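Gulari project – folding demonstrations
Minutes of the October progress meeting, Borndale office, 2.00 pm

Present: Dilruba Hettiarachchi (chair), Habibur Herath (minutes), the four operators from the Avano team
Apologies: none received

1. Minutes of the last meeting
Agreed with one correction. Under item 3, "gripper speed" should read "gripper opening speed".

2. Demonstrations recorded
HH reported 1265 demonstrations on the drive, of which 422 are small garments. The rest are towels and pillowcases. Recordings where the operator let go of the controls partway through have been kept in a separate folder and are not in the total.
DH asked whether the towel set could now be closed. Agreed. No more towels until the first training run has been looked at.

3. Remote control or hand guiding
Two of the operators still prefer hand guiding for the first grasp on a sleeve or hem. The others find remote control quicker once they have got used to the delay. HH said the hand-guided recordings are smoother but the operator's arm often gets into the side camera view.
Agreed to use remote control for all small garments from now on. Hand guiding stays for towels if they are taken up again.

4. Soft surfaces
DH raised the difference between folding on the table and folding on upholstery. On a cushion the fingertips press in before they close, and operators have been coming down too far. HH suggested stopping short and sliding one finger under the cloth – this worked on the table but has not been tried enough on upholstery to say.
Agreed to record 40 more starts on upholstery, garment crumpled, a different heap each time. Operators should not straighten the garment before starting.

5. Labels
Collars and cuffs are being mixed up in the notes when the garment is bunched. Operators to write "trim, unclear" if they cannot tell which it is.

6. Actions
HH – move the towel set to the archive drive
HH – add "trim, unclear" to the label sheet
Operators – upholstery starts, short-sleeved garments first
DH – ask Avano for a second pair of fingertips

7. Any other business
The wrist view is the one operators rely on most when both fingers are open over the cloth, and DH asked that it be put on the larger screen. 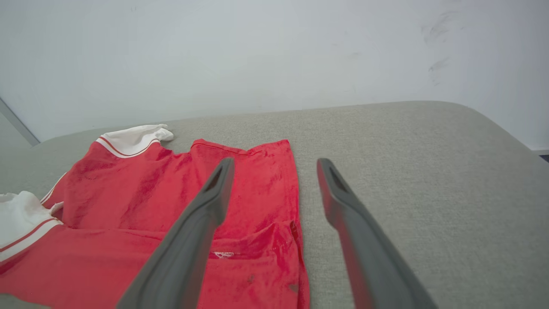 HH will swap the screens over before the next session. The side view goes on the small one, and operators should tell him if they find they need it back. Meeting closed at 3.10 pm.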